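Minutes of the meeting on rules of good practice for handheld gripper work in homes
Ningate office, Bolholm, February 2, 2019
Reading time: 3 minutes

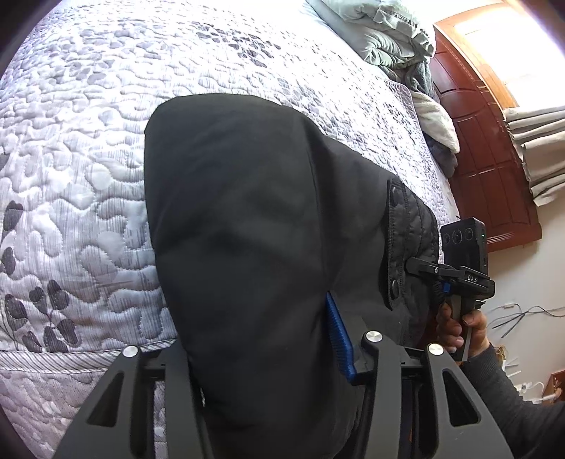

Ghazala Gilani asked that the rules be kept short, as the people who do the work in the homes will not read a long paper, and she has seen the old one used under a coffee cup. Rasmus Kairys agreed with the wish but said that some points need full sentences or they will be understood wrongly.

1. Minutes of the last meeting
The minutes from October were accepted with one correction. In point four it was written that the operator "can" stop a session when the householder asks. It must be "shall".

2. Garments and other soft things
Rasmus presented the draft text on folding and lifting of clothes. The present rule speaks only of boxes and bottles, and operators have made their own habits for cloth. It was discussed how the jaws should close on a thick folded garment. Ghazala was of the opinion that the jaws should take the whole bundle and never one single layer, as the lining can tear. Rasmus thought that this is right for padded jackets but too strict for shirts and towels.

Agreed text: "For padded or quilted garments the jaws are closed on the full fold. The operator does not grip on a button, a zip or a strap. For thin garments a single layer may be gripped if the operator first looks at the seams."

The words "if possible" were taken out. Ghazala remarked that with these words everything is allowed.

3. Checking of the tool
The tool is to be checked before the first session of the day and again after any fall, also when the fall was on a soft floor. The check covers the screws of the jaws, the movement of the jaws over the full way, the camera mount and the cable. A tool with a loose screw is not used, and it is not repaired in the home of the householder.

The Toom site asked by letter if the operator may tighten a screw by himself. It was decided yes, if he has the correct key and writes it in the log. Toom has today only 2 such keys, so Rasmus will send more.

4. Length of sessions
There was a longer discussion on this point. The Ilura site works with sessions of 6 minutes and is content. The Bolholm operators wish for longer ones, because a bed or a wardrobe is not finished in this time and the work must be started again. Ghazala reminded that the complaint about tired wrists came from Bolholm and not from Ilura.

Decided: the session stays at 6 minutes. After 3 sessions there is a pause, and in the pause the tool is laid down. To hold it while resting is not a pause. Rasmus wished it to be noted that he would have preferred a trial with longer sessions first.

5. Privacy in the home
The householder signs before the tool is switched on. Letters, medicines and family photographs are removed or covered by the householder, not by the operator. It was asked if bedrooms need a separate signature. Ghazala said that in her view they do, since a person who says yes to the kitchen has not always thought of the bedroom. This was accepted without further discussion. The form will get one more line.

Mirrors were mentioned. The text on mirrors is not ready and moves to the next meeting.

6. The log
Of the 162 log sheets received from the three sites, many have no entry in the field "condition of tool". Rasmus believes the field is badly placed, at the back of the sheet. It will be moved to the front, directly under the name of the operator. Sheets without this entry will be sent back to the site from now on. The older sheets are accepted as they are.

7. Other matters
Ilura asks for gloves in a smaller size. Ghazala will order.
The question if pets may be in the room was raised again. The rule remains that they may not.

To be done
Rasmus Kairys: clean text of points 2 and 3, keys for Toom, new log sheet.
Ghazala Gilani: form with the bedroom line, gloves, first proposal on mirrors.

The clean text goes to all three sites for reading before it comes in force. Remarks are to be sent in writing.

Minutes written by Rasmus Kairys, read by Ghazala Gilani.

Related items
Minutes of the October meeting
Consent form for householders, present version
How to fill in the log sheet
Cleaning of jaws and handle
Letter from the Toom site on tools and keys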